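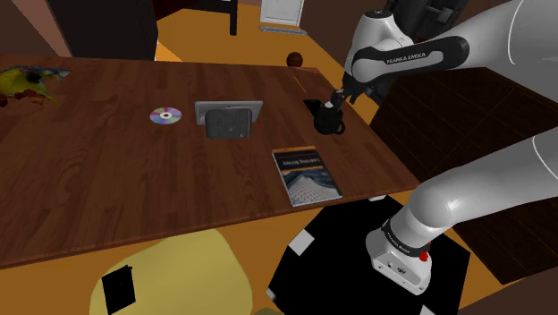

저희 조는 처음부터 그릇 이야기를 하고 싶었어요. 생활디자인 수업 기말 프로젝트 주제를 정하는 날, 다들 카페 의자나 포장지 같은 걸 들고 왔는데 저희는 "요즘 왜 이렇게 까만 컵이 많지?"에서 출발했거든요. 몸통이 둥글고 손잡이가 바깥으로 휘어진 작고 까만 머그, 딱 그런 걸 떠올리시면 됩니다. 몇 년 전만 해도 제 기억 속 머그는 거의 다 흰색이었는데(엄마 찬장 기준입니다!) 요즘은 어디를 가도 어두운 그릇이 하나쯤 섞여 있더라고요. 그래서 제목도 그냥 '어두운 그릇은 누가, 왜 쓰나'로 했습니다.

조사 방법

조사는 10월 내내 했고 크게 두 갈래입니다. 하나는 학교 근처 카페 21곳을 직접 돌면서 어떤 색 컵에 음료가 나오는지 적는 것, 다른 하나는 온라인 그릇 가게 Noliseck의 상품 목록을 색깔별로 나누는 것이었어요. 목록은 저희가 저장한 날 기준으로 상품이 1501개였습니다. 이걸 손으로 다 분류하느라 눈이 빠지는 줄 알았어요. 처음에는 1000개만 하고 끝내자는 의견도 있었는데, 목록 뒤쪽에 냄비랑 주전자가 몰려 있어서 거기서 자르면 결과가 컵 위주로 쏠리겠다 싶어 그냥 끝까지 했습니다.

색은 밝은색, 중간색, 어두운색 세 가지로만 나눴어요. 제일 애매했던 건 얼룩이나 점무늬가 들어간 그릇입니다. 바탕은 분명 어두운데 점이 밝으면 이걸 뭘로 쳐야 하나... 조원들끼리 한 시간 넘게 싸우다가 바탕색을 따르기로 했어요. 나중에 보니 이 규칙 하나가 꽤 중요했습니다. 점무늬 제품을 전부 중간색으로 보내면 어두운색 비중이 확 줄어드니까요.

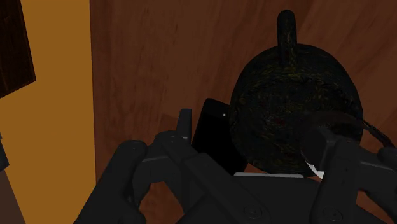

그림 2. 검정에 가까운 바탕에 올리브색과 누르스름한 점이 흩어진 표면

카페에서 본 것

카페 조사는 솔직히 재미있었고 지갑은 슬펐습니다. 음료를 안 시키고 컵만 보고 나올 수는 없잖아요. 제일 먼저 간 Wenutitz는 라테를 전부 어두운 컵에 주는 곳이었는데, 직원분께 여쭤 보니 우유 거품이 또렷하게 보여서 손님들이 좋아한다고 하셨어요. 반대로 Carvalho는 필터 커피만 파는 작은 가게인데 흰 컵을 고집합니다. 커피 색을 보면서 마셨으면 좋겠다는 이유였고, 저는 이 말이 꽤 설득력 있다고 느꼈어요. 까만 컵에 블랙커피가 담기면 얼마나 남았는지도 잘 안 보이거든요(저는 그래서 한 번 쏟았습니다).

의외였던 건 설거지 이야기예요. 저희는 어두운 컵이 얼룩이 안 보여서 관리가 편할 거라고 가설을 세웠는데, 들어 보니 커피 얼룩은 덜 보여도 물 얼룩이랑 스푼 자국은 더 잘 보인다고 하더라고요. 무광 컵을 쓰다가 스푼 자국 때문에 유광으로 바꿨다는 가게도 있었어요. 그러니까 저희 가설은 절반만 맞은 셈이고, 이 부분은 발표 때도 그대로 말씀드릴 생각입니다.

탁자 색도 같이 적어 두길 잘했어요. 갈색 나무 탁자를 쓰는 가게에서 어두운 그릇을 더 자주 만난 느낌인데, 가게 수가 적어서 결론이라고 쓰지는 못하겠습니다. 조명도 제각각이었고요. 저녁에 간 가게는 컵이 남색인지 검정인지 구분이 안 돼서 다음 날 낮에 다시 간 적도 있어요.
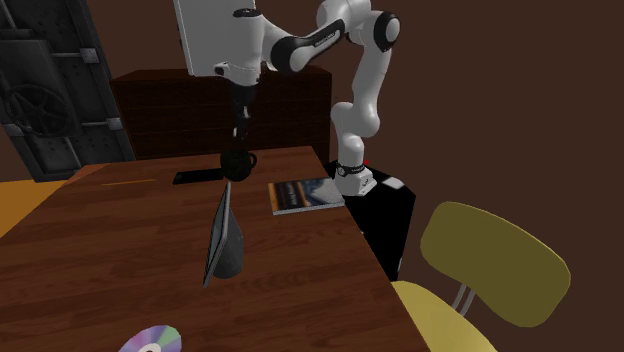
목록 분류에서 나온 것

Noliseck 목록에서는 머그와 접시의 차이가 눈에 띄었습니다. 머그 쪽은 어두운색이 정말 다양한데 큰 접시는 여전히 밝은색이 대세예요. 저희 생각에는 접시는 음식 색을 살려야 하니까 모험을 덜 하는 것 같아요. 냄비랑 주전자는 원래 어두운 제품이 많아서 유행이라고 부르기 어렵고, 그래서 표에서 따로 뺐습니다. 비교용으로 Stoden이라는 다른 가게 목록도 보려고 했는데 상품 사진이 전부 노란 조명 아래서 찍혀 있어서 포기했어요. 흰색이 다 크림색으로 보이더라고요.

아쉬운 점

색 이름을 사진만 보고 정한 게 제일 걸립니다. 모니터마다 다르게 보이는 걸 분류 중간에야 알았고, 그 뒤로는 노트북 한 대로만 작업했지만 앞부분은 다시 할 시간이 없었어요. 또 카페 손님한테는 한 분도 못 여쭤봤습니다. 다들 공부 중이셔서 말을 걸 용기가 안 났어요. 다음 학기에 이어서 한다면 같은 커피를 흰 컵이랑 까만 컵에 담아 드리고 맛이 어떤지 물어보는 실험을 꼭 해 보고 싶어요!

분류표 원본은 수업 게시판에 올려 두었고, 점무늬 제품은 따로 표시해 두었으니 저희 규칙이 마음에 안 드시면 다시 나눠 보셔도 됩니다.

2019년 11월 8일 제출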